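Darnadero 人物略伝データベース 入力の手引き
第3章 新しい項目を登録する

この章では、歴史家、翻訳者、教師などの略伝を、Darnaderoに新しく登録する方法を説明します。すでにある項目を直す場合は、第4章を読んでください。登録には編集者の権限が必要です。権限がまだない人は、管理担当のOctavio Medinaに申し込んでください。

3.1 始める前に用意するもの

・人物の名前(原語の綴りと、カタカナの読み)
・生まれた年と場所、亡くなった年と場所
・出典。少なくとも一つは印刷された本か雑誌であること
・原稿の本文。200字以上であること

注意:出典がない項目は保存できますが、公開することはできません。

3.2 基本情報の入力

1. 画面の左にある「新規項目」を押します。空の入力用紙が開きます。
2. 「見出し名」に、姓、名の順番で入力します。姓と名の間には読点ではなくコンマを入れてください。
3. 「読み」にカタカナを入力します。読み方がいくつかある場合は、いちばん多く使われるものを先に書き、ほかは「別の読み」の欄に書きます。
4. 「生年」と「没年」を入力します。月と日がわからないときは、空白のままにします。ゼロを入れないでください。ゼロを入れると、年表の並び方が正しくなくなります。
5. 「出生地」と「没地」は、その時代の地名で書きます。今の地名は、かっこの中に入れます。
6. 「仮保存」を押します。項目番号が自動でつきます。この番号は後で変えられません。

メモ:旧暦の日付は、そのまま「原資料の日付」の欄に写してください。新暦への計算は、システムが行います。計算の結果が本の記述と違う場合は、本の記述を優先し、備考にそのことを書きます。

3.3 本文の入力

1. 「本文」のタブを開きます。
2. 最初の文に、職業と活動した国を書きます。例えば「歴史家。主に港町の商業史を研究した。」のように短くします。
3. 続けて、生涯を年の順番に書きます。教育、仕事、主な著作の順にすると読みやすいです。
4. 著作の題名は二重かぎかっこで囲みます。原題がある場合は、日本語の題名の後に原題を書きます。
5. ほかの項目とつなげたい人名には、前に星印をつけます。相手の項目がまだない場合も、つけておいて大丈夫です。

注意:古い人名辞典の文章を、そのまま写さないでください。著作権が切れている場合でも、自分の言葉で書き直すことが決まりです。評価の言葉(「偉大な」「有名な」など)は、出典の中にあるときだけ、引用として使えます。

3.4 出典の入力

1. 「出典」のタブで「追加」を押します。
2. 著者、題名、出版地、出版年、ページを入力します。ページは「176」のように数字だけを書きます。「p.」や「頁」はシステムがつけます。
3. 古い叢書の場合は、巻の番号も必ず入力します。Penine叢書は巻ごとにページ番号が1から始まるので、巻がないと場所がわかりません。
4. 手書きの史料を使った場合は、種類の欄で「未刊行」を選び、所蔵している場所と整理番号を書きます。

メモ:書誌ファイルを持っている人は、Droveo形式で読み込むことができます。一度に読み込めるのは1,574件までです。それより多いときは、ファイルを分けてください。 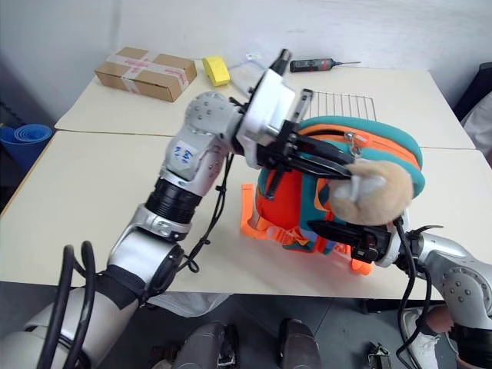 3.5 確認と公開

1. 「点検」を押します。足りない欄は赤い文字で表示されます。
2. 赤い表示が全部消えたら、「査読に送る」を押します。
3. 査読者は3人まで選べます。イタリアとオーストリアの人物は、Shanti Tyagiを必ず入れてください。
4. 査読者の意見は「連絡」の欄に届きます。直した後は、もう一度「点検」を押してから送ります。
5. 査読が終わると、「公開」のボタンが使えるようになります。

注意:「公開」を押した後、見出し名を自分で変えることはできません。綴りの間違いを見つけた場合は、管理担当に項目番号を知らせてください。

3.6 よくある問題

・アクセント記号が四角い形になる
 文字の設定が「Yin標準」になっているかどうか、確かめてください。ほかの設定では、一部の記号が表示されません。

・同じ人物の項目が二つある
 消さないで、新しいほうの備考に「重複」と書き、古いほうの項目番号を入れてください。統合の作業は4月に一度、まとめて行います。

・仮保存した項目が見つからない
 検索の条件が「公開済み」だけになっていることが多いです。条件を「すべて」に変えて、もう一度探してください。

この章の最終更新:2024年6月4日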